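My Semester With the Arm: Teaching a Robot to Pick Up a Small Container

Project report, individual track
Last updated: 27 Sep 2025

We use cookies to remember your preferences. By continuing to read you accept our cookie policy.

Why I picked this

I signed up for this project because I'm bad at writing motion code and I wanted to find out if I could get away with not writing any. The idea is pretty simple. You hold the robot arm and move it through the task yourself, or you drive it from a controller, and the computer records every joint while you do it. Do that enough times and you can train a model that (hopefully!) does the task without you.

My task was one small container on a white table. Reach it, line up the fingers, go down, grip, lift, set it back. That sounds like a weekend of work. It took me from April to the end of summer, and a good chunk of that was me learning how to move an arm without looking like I was wrestling a goose.

The setup

The recording software is a tool called Prekel, which the lab has used for a couple of years, and the remote control runs through another one called Fadance. Fadance is the nicer of the two to look at, Prekel is the one that never crashed on me. I kept a bench off to the side for the laptop and power so the main table could stay clear, and I'd recommend that to anybody doing this. My first week I had my notebook and water bottle on the table too, and those recordings were useless for training because the model got very interested in the water bottle.

The arm is bolted at the corner of the table and comes in over the top, with the gripper hanging straight down off the wrist. For a lot of my demos I started with the fingers open above the container and a bit behind it, so that each recording had some sideways travel in it before the descent. When I started directly overhead, the model never learned to correct itself and just went down wherever it happened to be. 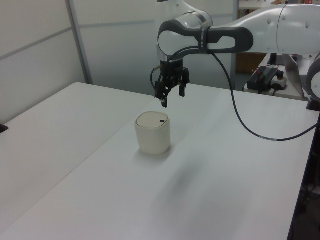
Moving it by hand

Hand guiding was where I began. You put the arm in its floppy mode (the manual calls it gravity compensation, I call it floppy mode) and push it around. The big shoulder joint moves easily, the wrist less so, and I was always fighting the wrist a little. My early paths had a wobble in them right before the grip, where I'd slow down and second-guess myself. I figured the model would smooth that out. It didn't. It learned the wobble and did it faithfully every single time, which was funny for a day and then very annoying.

What helped was practicing with recording switched off. I'd do six dry runs, then six real ones, then get up and walk around. My wrist (my own one) also got sore if I did more than that, so the breaks were kind of forced on me.

The other thing I had to learn was keeping my arm out of the camera's way. If your sleeve is in every training picture, the model thinks a sleeve is part of the job. I ended up standing off to the side with my elbow stuck out like a chicken wing – not elegant, but it worked.

Remote control

About halfway through I switched to driving the arm with Fadance. No hands near the table at all, so the camera views are much cleaner. The trouble is you lose the feel of it. By hand, you know when the fingers touch something. With the controller you're going by eye, and depth is really hard to judge from one view.

I got into the habit of checking the shadow. As the gripper goes down, its shadow on the table pulls in closer, and on a plain white top you can read that pretty well. The container has a little black tab on the lid too, and I used that as my aiming mark. Getting the fingers spread evenly on either side of it before going down fixed most of my crooked grips.
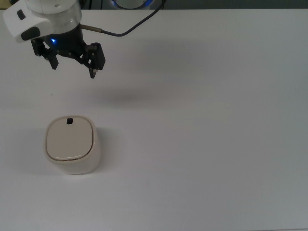
Jindida read my draft and left a comment in the margin at this point, asking whether aiming at one dark mark every time would teach the model to chase the mark and ignore the container. Fair question, and the answer seems to be yes, at least partly. I ran a batch with the container turned to different angles, and the model did noticeably worse when the mark ended up on the far side. If I had another semester, I'd rotate it between every demo from day one.

The numbers

I recorded 287 demos that I was willing to keep. I don't know how many I threw out, because I deleted them in bad moods and didn't write it down (please write it down). Training ran for 3000 steps on the lab computer. I trained two models, one on the hand-guided demos and one on the remote ones, and I tested both from the same starting positions.

The remote model was better at reaching and the hand-guided one was better at the last bit, closing the fingers. I kind of expected that from how it felt to record them. When I'm guiding by hand I'm sloppy on the way over and careful at the end, and the model copied my personality.

Stay in the loop! Enter your email to get the Aoun student project newsletter.

Things that went wrong

Cables were my biggest headache. There's nothing in the training data that tells the model a cable exists, as far as I can tell, so it has no idea when one is about to snag. While I'm driving I can plan around it without thinking much. In the view from the side there's a thin one that curls up from the gripper and over near the rim, plus a long one sagging right across the tabletop, and I learned to keep an eye on both whenever I went low. I tried tying the long one up with a strap, but that pulled on the wrist in floppy mode and made the wobble worse. In the end I gave it more slack and slowed down. 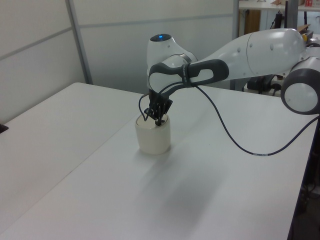
Height was the second headache, and it's the one I'd spend more time on. A gripper that stops too high closes on air, and one that goes too far pushes down on whatever is under it. I set a floor in the software so the arm couldn't drive itself into the table, but the floor doesn't know about cups. With the fingertips right around the opening of a white cup like that, a tiny nudge on the controller makes a big difference, so I turned the speed way down for the final part and let the demos be slow. Slow demos make slow models, by the way. Mine takes forever to get anywhere, but I'd take that over a cracked rim.

Lighting got me as well. I had a stretch of demos recorded in the evening that looked fine to me and threw the model off completely. After that I recorded only in the mornings and the results settled down.

What I'd do next

I'd mix the two kinds of demos, using remote control for the reach and hand guiding for the grip. Prekel can stitch recordings together, I just ran out of time to figure out how the timestamps work. I'd also like a second camera view during remote driving so I'm not guessing at depth. And I want to try the same model on a container with no mark on it at all, to see how much of my careful aiming it really needed.

The kept recordings and both models are in the shared Prekel folder, under "container_final" and, sorry, "container_final_2". Use the second one.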